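I gave the subscription meal planning thing a full 34 days, which is longer than my sister thought I would last and longer than it deserved. It was called Plondora. You tell it what you like to eat, it sends you a shopping list, and in return you are supposed to stop throwing food away.

I was doubtful going in. The front page said members "waste up to 100 percent less," and anybody who has read a sale sign knows what "up to" is doing there. Zero percent less is also up to 100 percent less. I signed up anyway, mostly to have something to complain about that wasn't the weather in Hostholm.

The first week was fine. The list was short and I bought what was on it. Then it asked me to buy a bunch of dill for one spoonful of dill, and that was the first thing in the compost. A bunch of parsley went the same way two days later. I wrote to support and got a reply from someone called Yasuo Hirose, very polite, who suggested I freeze my herbs. I can freeze herbs without paying for it.

What bothers me more is the idea underneath. These services all assume you waste food because you didn't plan. I waste food because I get home at eight and eat toast. A list does not know about the toast. Kanako Hosoda made this point in a comment on my last post and I brushed her off, so, sorry Kanako, you had it right. 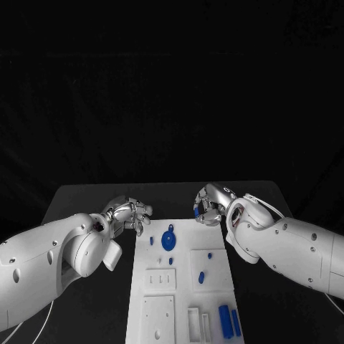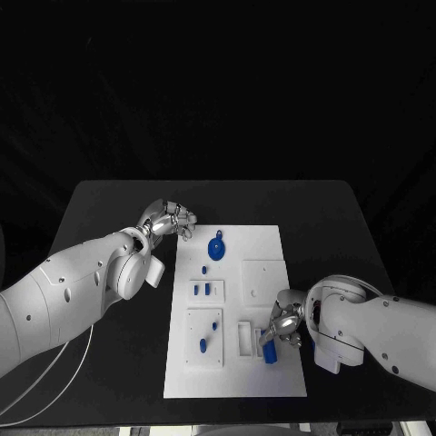 Filed under: Home and Habits

Back to the numbers, such as they are. Every Plondora account has a savings page. Mine said I had saved $41. Saved compared with what? I never told them what I used to spend, and they never asked. I looked through the help section and the closest I got was "based on a typical household." I live alone and buy the same cheese every week. I don't believe I'm typical, and if I am, I'd like to see the working.

I did my own check with old grocery receipts from June, which I had kept in a drawer for no good reason. My spending was a little higher on the plan. That could be prices, or the fact that I had people over twice. One month of one person's receipts proves very little, and I would say so if it had come out the other way. I just wish the company was as careful with its $41.

Stijn Hermans, who swears by the thing, told me I quit too early and that the habit takes a season to set in. Maybe. He also has a chest freezer and two teenagers, and food doesn't get old in a house with two teenagers. I'd like to hear from somebody who lives alone, works late and still thinks it was worth the fee.

Some of it I'll keep. Writing the date on leftovers is a decent trick, and I now put the things that need eating on the top shelf where I can see them. Both were in a free leaflet from the library, so I'm not giving Plondora credit for either.

Canceling took three screens and a survey. The last question asked whether I would recommend the service to a friend, on a scale that started at "maybe." I closed the tab there, and as far as I can tell the cancellation went through anyway. I'll check the card statement next month.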